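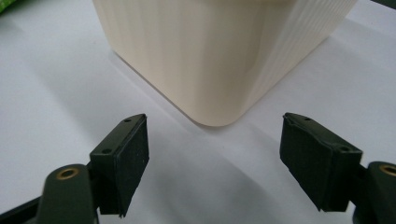

How long does the dehumidifier have to stand before I can plug it in?

Leave it upright for four hours after you get it home, longer if it rode in the car on its side.

Section 4. Setting up the Grikora 509 in a basement

I wrote this part over after the February thaw, when a good number of you called the shop in Jonilville with the same handful of questions. The booklet in the carton is fine as far as it goes, but it was written for a spare bedroom and most of our customers are putting these things in basements. So this is the basement version, the way I do it in my own house and the way I do it when I deliver one. Last changed March 17, 2007.

Before you start

You'll want a flashlight, a small level (the cheap kind is fine), a rag, and a garden hose if you plan on draining to the floor. Get a humidity gauge too. The Grikora has a reading on the front panel, but it tells you how damp the air is right at the machine, and I care a lot more about the far corner behind the furnace.

Walk the basement first. Look for wet spots on the walls, white chalky stuff on the block, and any place where the paint has let go. If you have water coming in - I mean running in, puddles - fix that before you do anything else. I will happily sell you a dehumidifier but it won't dry out a basement that has a creek in it.

Picking the spot

1. Find a flat piece of floor near a grounded outlet. The cord is short, and I know how tempting it is to run an extension cord over from the workbench. Please don't.

2. Keep it clear of the walls on the back and both sides. I leave about the length of my forearm. The air goes in the back and comes out the top, so don't slide it under a shelf either.

3. Stay away from the dryer. Lint gets into the filter so fast you wouldn't believe it, and then I get a phone call.

4. Close the basement windows. Yes, even on a nice day! In summer the outside air is carrying more water than what you've already got down there, and you'd be trying to dry out the whole neighborhood.

5. Set the level on top, front to back and then side to side. If the floor slopes toward a drain (mine does, quite a bit), shim the low side with something that won't soak up water. The bucket switch gets fussy when the machine leans.

Note: My basement is 656 square feet with a door to the crawl space, and one 509 handles it if I keep that door shut. If yours is chopped up into little rooms, prop the doors open and give the air somewhere to go.

Bucket or hose?

You have two ways to get rid of the water, and I go back and forth on which I like better. The bucket is ready to go when you open the carton. You'll be emptying it a lot in the first week, more than you expect, and then it settles down. The hose takes a little fiddling but after that you can go on vacation.

Using the bucket

1. Slide the bucket out by the handle on the front. Take out the cardboard and the little bag tucked behind the float. Everybody misses the bag.

2. Lift the float with one finger and let it drop. It should move freely. If it sticks, it has popped off its pin on one side, so press it back until you feel it seat.

3. Slide the bucket home until it clicks. The red light on the panel goes off when it's in right. If the light stays on, pull the bucket and try again a bit more firmly.

4. When it fills, the machine shuts itself off and the light comes back. Carry the bucket level, with both hands, and watch the stairs.

Using the hose

1. Unplug the machine. Do this first, every time.

2. Take out the bucket and find the threaded fitting behind it, on the left side as you look in. There's a plug in it. Turn the plug out by hand and tape it inside the bucket so you'll still have it in the fall.

3. Feed the end of the hose in through the round knockout in the back panel and thread it onto the fitting. Hand tight. These are plastic threads and they cross very easily, so if it feels gritty or stiff, back off and start over.

4. Run the hose downhill all the way to the drain. This drains by gravity and that's all there is to it - one hump in the middle and the water sits there, and then it backs up into the machine and drips on your floor.

5. Cut the hose to length if there's a lot extra. I had 11 feet of it looped up behind mine the first year and couldn't figure out why it kept backing up.

6. Put the bucket back in, even though you aren't using it. The machine won't run without it.

Caution: Don't drain into a sump pit with the end of the hose under the water. Keep the end up above the highest the water gets.

First run

1. Plug it in. You'll hear a beep and the panel will light up.

2. Set the fan to high and the humidity to the lowest setting, the one marked CONT. Leave it there overnight. The first run is long and noisy, and it will warm the room up a little.

3. In the morning, look at your own gauge in the far corner and write the number down. I keep mine in pencil on the side of the furnace, which my family finds very funny.

4. Turn the setting up to 50 and let it cycle on and off by itself from here on. Give it a few days before you judge. All that lumber and cardboard and block has been soaking up damp for years and it lets go slowly.

5. If you still smell must after a couple of weeks, look at what you're storing before you blame the machine. Old carpet is usually the culprit at my place, or boxes sitting straight on the concrete.

Note: You may see frost on the coils through the grille if the basement is cold. The 509 will stop and defrost by itself, with the fan still running. Leave it alone while it does that. If it's frosting up all day long, the room is too cold for it and you should shut it off until spring.

Cleaning the filter

Once you're past the first run, this is the only regular job, and I'd do it every couple of weeks while the machine is working hard.

1. Unplug it.
2. Squeeze the two tabs on the back grille and lift the filter up and out.
3. Vacuum off the worst, then rinse it in cool water in the utility sink. A drop of dish soap if it's greasy.
4. Shake it, and let it dry all the way through.
5. Slide it back in with the mesh side facing you.

Caution: Never run it with the filter out, even for an afternoon while you wait for it to dry. Dust on the coils is miserable to get off.

If it isn't working right

Machine won't start: Check the bucket first, then the outlet. Basement outlets are often on a reset button somewhere silly. Mine is in the garage.

Runs all the time and the number doesn't budge: A window or a crawl space door is open, or the filter is clogged.

Water on the floor: Hose hump, crossed threads, or the machine is leaning. Go back and check with the level.

Rattle: Push down on the top of the bucket. If the rattle stops, fold a bit of rag under the front lip and forget about it.

For parts, we keep floats, filters and drain plugs on the shelf here in Jonilville. The Vasiliu counter over in Brollville carries the filters as well, but call them first if you need a float. Bring the model number off the sticker on the back.

Section 5 covers putting it away for the winter.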